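Gestholm small tabletop shelf, black frame and wood board

I have wanted one of these for ages and kept talking myself out of it, because how excited can a person get about a plank with legs? Pretty excited, as it happens. I've had the small Gestholm for a good while now and I move it every few weeks just for the fun of finding it another job.

First the basics. It's a single wooden board sitting in a thin black metal frame, with legs that are really just the frame carried down to the surface and back along the bottom. No drawers, no hooks, no second level (there's a taller version with a second level and I'll get to that). You can stand it on a table, a counter, a wide windowsill or the floor. I paid 80 for it including delivery, and I'd call that fair for something that shows up this solid. Cheaper ones exist. I owned a cheaper one, from Pollex, and it rocked every time I put a cup down near it.

Putting it together takes 2 people if you follow the leaflet and one person if you have a rug and some patience. The frame comes in pieces and the board drops in last. The bolts are small and the hex key they give you is smaller, so dig out your own if you have one. I did mine before breakfast and was drinking coffee next to it by eight. Do leave every bolt a bit slack until the board is in! I tightened as I went the first time, and then the board wouldn't seat at the back corner, and I had to loosen the whole thing again. The leaflet does mention this, on the last page, after you've already done it wrong.

What I love most is the color of the wood. It's a warm honey shade, and the underside is finished too, so when you're sitting down and looking up at it from chair height you aren't staring at raw board. That's the kind of thing I notice every single day and no product page ever shows. My table is a paler blond and I was worried the two would fight. They don't. The black rail keeps them apart, and the shelf ends up looking like it was picked to go there.

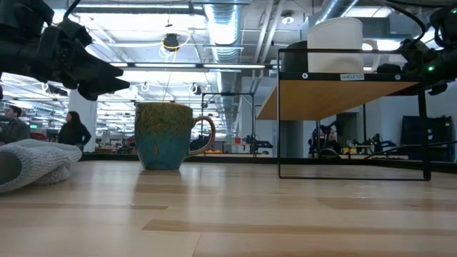 The space underneath is the other big win. With the frame open like that, you don't lose the table, you gain a sort of garage. My notebook slides in there, plus the mail I'm pretending I'll answer, and at night it's where the phone charger goes. I wouldn't plan on storing anything tall below, but flat stuff disappears nicely, and you can still see straight through, so it never looks heavy. I tried a closed box riser from Marar before this and it made the whole end of the table feel like a wall.

The rim around the board deserves its own paragraph. It's a low black rail, and I'd assumed it was only there for looks, but I'm clumsy and I've shoved things backward into it more than once with no harm done. The one small gripe is wiping. Crumbs and dust collect where the wood meets the metal, and a cloth won't get right in. An old soft toothbrush does it in a minute. I do it when I remember, so not often.

Now, pots. If you're buying this for plants or pottery (I bet most people are), here is what I've learned. It takes three medium pots side by side and looks great doing it, but three is the limit. They end up shoulder to shoulder, and if one of them has a flared rim, you'll want it on the end where it has a little air. I went back and forth on whether to match them and I'm so glad I didn't. A plain board and a black frame will put up with almost any glaze you throw at them. Shiny, matte, ribbed, drippy, it all works, and the more different they are the better the shelf looks.
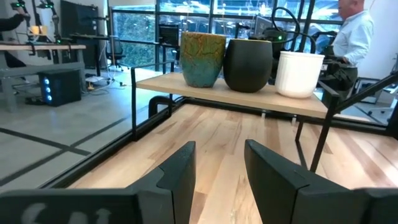

Three very different pots, one small shelf. The black one in the middle is my favorite.

A word on water, for the plant people. The finish on the wood is good but I wouldn't test it. I stand anything planted on a saucer, and I've had one faint ring from a pot I forgot over a long weekend in December. It came out with a bit of furniture wax. The metal hasn't minded anything so far, and the black hasn't chipped at the corners even though I drag the thing around more than I should. On a hardwood floor I'd stick felt under the bottom rails. Mine came without any, which seems stingy, and a sheet of the stuff costs next to nothing.

About the taller one: I tried it at a friend's place and it's lovely, but it wants a wall behind it and it wants to stay put. The small one is the one to get if you like rearranging. If you like it enough to want a pair, the two do line up well end to end, with only the rails showing between them.

I also looked hard at the Paster version before ordering. Nice shelf, thicker board, and the legs are round where these are square-edged. I wanted the thinner frame and the rim, so that settled it for me. If your room is all soft shapes you may well go the other way, and I wouldn't argue.

Things I'd change: felt pads in the box, a better hex key, and the slack-bolt warning moved to page one. Maybe a darker wood option too, purely so I have an excuse to buy another.

Would I buy it again? Yes, and I'm already eyeing the spot by the kitchen window where the basil lives. It's had a mug rack's worth of coffee cups parked beside it, pots on top, books on top, one very heavy mixing bowl on top, and it's still dead level. Five stars from me, and if they ever put felt in the box I'll find a sixth.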